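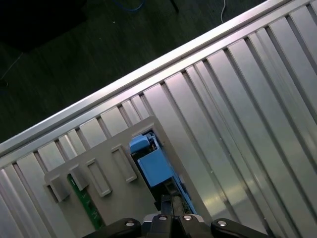

Ribbed aluminum, up close

Does a certificate beat a degree for entry-level work right now?

Cường Tăng
6/22/23
Finished my bachelor's in May. So far I've sent out 100 applications and gotten 3 interviews, one of them for a job folding towels. My cousin in Davis says to skip grad school and take a six-week tech support course. Is that worth the money, or do I just end up overqualified in two fields?

Quintero
Depends who's hiring near you. Call the places you'd apply to and ask whether they care about the certificate. I did, and two of them had never heard of it.

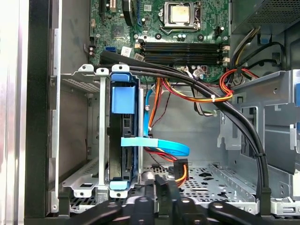

The one that had heard of it paid less than my old barista job, but there were no tips to split and I got a chair. I took it. Check if your state pays for the course before you do.

Zudeck
degree is fine, just network. worked for me (my uncle owns the company)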